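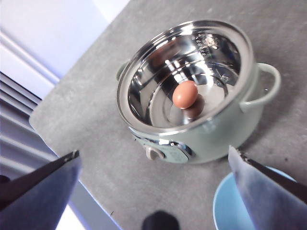 How to Steam Eggs So the Shells Slide Right Off

I grew up in a house where boiled eggs were peeled over the sink with a good deal of muttering, and half the white usually ended up stuck to the shell. My mother started her eggs in cold water, her mother started them in cold water, and so did I until well into my forties. Then I rented a room for a summer from a retired ship's cook named Ivar Åberg, who steamed his, and I have hardly boiled an egg since!

What you need

Eggs, straight from the refrigerator. Large ones, for the times below.
A pot with a lid that fits well. An electric cooking pot is fine, and so is an ordinary saucepan on the stove.
A steamer basket or a small rack that keeps the eggs up out of the water.
A big bowl of cold water with a couple of handfuls of ice.
A timer. I know you think you'll remember. I think so too, every time.

A word about the eggs themselves. Brown or white makes no difference at all, but age does. Very fresh eggs hold on to their shells, and if you buy from a neighbor with hens, let them sit in the refrigerator for a week or so before you cook them this way. Supermarket eggs have usually done their waiting already.

Step 1. Heat the water

Set the basket in the pot and pour in water until it comes just below the bottom of the basket, usually an inch or a little less. Put the lid on and bring it to a full boil. You want plenty of steam going before any egg goes in, so be patient here (I make the toast).

Step 2. Add the eggs

Turn the heat down for a moment so you don't scald your wrist, take off the lid, tilting it away from you, and lower the eggs in with tongs or a big spoon. One layer only. Put the lid back on, bring the heat up to medium-high, and start the timer.

Step 3. Steam

6 minutes gives you a runny yolk and a white that is just set, lovely in an egg cup.
8 minutes gives you a jammy yolk for noodles or salad.
10 minutes is mostly firm with a soft spot in the middle.
12 minutes is firm all the way through, and the one you want for egg salad or deviled eggs.

Keep the lid on the whole time. If you live up high, as my sister does, add a minute or two and write down what works — her kitchen is a good bit higher than mine and my times come out too soft for her.

Step 4. Chill

Move the eggs right into the ice water. If you're eating them soft and warm, thirty seconds is enough. For hard-cooked eggs, leave them in for a good 20 minutes. I used to pull them out early, and those were always the ones that tore.

Step 5. Peel

Tap the wide end on the counter first, where the air pocket is, then roll the egg gently under your palm until it's crackled all over. Start peeling from the wide end and try to get a thumb under the thin skin as well as the shell. A trickle of water from the faucet helps wash off the little bits.

Storing them

Hard-cooked eggs keep for a week in the refrigerator. Leave the shells on if you can, and pencil an H on each one so they don't get mixed up with the raw ones. If you do forget, spin the egg on the counter: a cooked one spins fast and smooth, and a raw one wobbles.

If something went wrong

A green ring around the yolk means the egg cooked too long or cooled too slowly. It's perfectly good to eat, so mash it up with mayonnaise and mustard.

Cracked shells now and then are just part of life. Steam is gentler than a rolling boil, but a shell with a hairline crack to begin with will often open up. Eat that one first, with butter and salt.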